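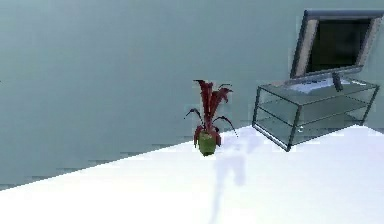

Berenice Ponce had the trial for 2 weeks and she meant to use all of it. The Cuketti people sold it as a practice house. You loaded your cleaning robot's software into it, the software drove around, and at the end you got a report. The full licence was 700 dollars a year. The basic one was 300, and left out the furniture.

She worked for Boychuk, which sold floor robots to motels. There were three of them in the office over the tire shop in Priststead. Crisóforo Villaseñor wrote the code that drove the robots and she wrote down what was wrong with it.

"What have you got it doing?" he asked.

"Finding the plant."

The plant was the red one in a green pot. It stood by the TV stand, and its leaves hung out to the sides. The robot's software was supposed to go up to it, go around the pot and come back. So far it had gone up to it.

"It thinks the leaves are a wall," he said.

"The stand's glass. It thinks the stand is nothing."

He pulled a chair over. They ran it again. The report said CONTACT, SHELF, LOWER, and gave the time. Berenice copied it into her notebook, where she kept a page for each product they tried. Skuvitz had a page, with two lines on it. Their demo house had never opened on her computer.

"In a real room that's somebody's TV on the floor," Crisóforo said.

"That's why we're not in a real room."

He changed a number and they ran it again. Contact, shelf, lower. He changed it back and went to make tea. She moved the start point closer to the wall and left the rest alone. The wall was a grey-green colour her mother had once painted a hallway, and she had been looking at it since Monday. She had started to feel she could find her way around in there in the dark.

When he came back she had her chin on her hand.

"Well?"

"It went around the pot."

"And the stand?"

"Stopped short of it. Then it sat there."

"Sat there how long?"

"It's still sitting there."

They watched the counter on the report page. It went past 300 seconds. At 548 the software gave up and asked for help, the way it would in a motel, with a message to the front desk.

Crisóforo read the message out loud. "Please move the furniture."

"There's no front desk," Berenice said.

"No."

She wrote it down anyway. Under Cuketti she put: glass is good, leaves are good, edges of the floor look rough, report is clear. Under that she put the price, and a question mark, and then she crossed out the question mark.

"Ask them if April's too late to pay," he said, and took his tea back to his own desk.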